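Dammont Open Day: My Afternoon With the Housekeeping Robots

So I finally got myself over to the Dammont open day last week, after missing the one in March, and I have opinions! Dammont runs guest apartments, 247 of them across the city, and they've started training machines to help the housekeeping crew with resets (that's what they call putting a bathroom or kitchen back the way it should be between guests).

We began in the linen room, which smelled wonderful. A cart called Havovholm takes the clean bundles up and brings the used ones down. It's slow, it beeps at corners, and the crew clearly love it. One woman told me her shoulder stopped hurting the month it arrived. She used to push 198 pounds of wet towels up a ramp before lunch. Now she loads, presses a button and walks upstairs with her hands free.

The part I'd really come for was the training work, though. Leonardo Vitale, who was a room attendant before he moved over to the new team, took our group around. The idea is pretty simple: people do the small jobs themselves, holding a gripper by its handle and wearing a little camera on the forehead, and the recordings go off to teach an arm that Drastarico is building. Pick up the soap, put it back where it goes, fold the cloth, next. They had 1,022 recordings of bathroom and counter jobs when we visited, and Leonardo said the arm still makes a mess of anything with a pump on top.

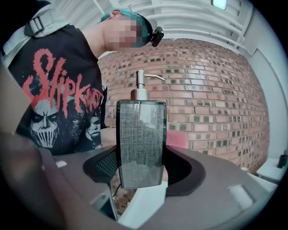 I asked him if it felt strange, teaching a machine his old job. He thought about it for a bit and said the strange part was slowing down. He'd done those moves for years without looking, and now he had to do each one cleanly, from the same side, so it would be of some use. His wrists get tired in a new place, he said. On the plus side, he's home by four and gets the same hourly rate plus a bit extra.

Not everyone was so relaxed. Over coffee (good coffee, terrible cookies) a man from the laundry asked what happens to the weekend shifts once the arm can do counters. The manager said no cuts are planned and that attendants would get longer per apartment. I'd have liked to see that in writing, and so would he.

If you want to go, the tours take 2 hours and you sign up at the Bermúdez Street desk. Wear flat shoes, there are a lot of stairs and the elevator belongs to the cart!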